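Shoe Rack FAQ

Questions from members and guests of the Jodley house, answered by Sofia Rallis at the front desk. Last tidied up in March.

Do I really have to take my shoes off?

Yes. The floors are pale wood and show everything. Guido Carbone refinished them himself and can tell you which chair made which scratch, at length, if you let him.

Where do my shoes go?

On the low open rack by the black curtains. Outdoor shoes go in the bottom compartment and lighter sneakers on the middle shelf. The top is for slippers, and the bunny slippers got there first. Put pairs side by side. A left shoe on one shelf and a right shoe on another is a treasure hunt, and we already have one of those on Friday.

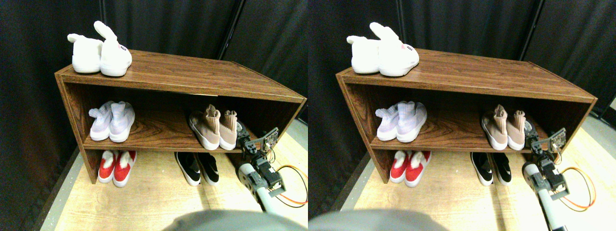 What if the rack is full?

There is a second rack, a Plillen, in the back hallway. It took Guido 13 screws and most of an evening, so please use it. Do not start a pile on the floor. Piles attract other piles.

The red slippers are in the bottom compartment. Isn't that for outdoor shoes?

It is. The red slippers have their supporters and we have stopped arguing. If you move them up top, somebody will move them back down by dinner.

Can I borrow slippers?

Ask at the desk. We keep six pairs of Mostel felt ones in sizes that suit almost no one. Please don't help yourself from the rack, however inviting the ears look.

Can I leave my shoes overnight?

One night is fine. After that they go in the Sani bin under the stairs, where Dörte Rathjen's hiking boots have lived long enough to get mail.

What about wet shoes?

Leave them on the mat inside the door until they stop dripping. The rack will forgive a little water. The floor keeps records.

How do I get a scuff off the floor?

Try a soft dry cloth first, then one that is barely damp, and rub along the grain. No steel wool, no vinegar, and none of the miracle spray Gisela Thiele brought back from the fair. If the mark is still there, tell the desk and go enjoy your day. It will have company.
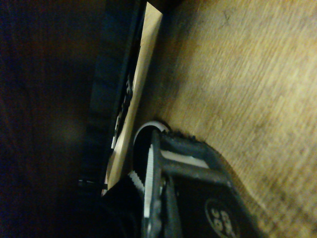
A wooden surface, with its smudges and scuffs.

Who do I ask about lost shoes?

Carola Oltmanns, most mornings before ten. Bring the other one if you have it.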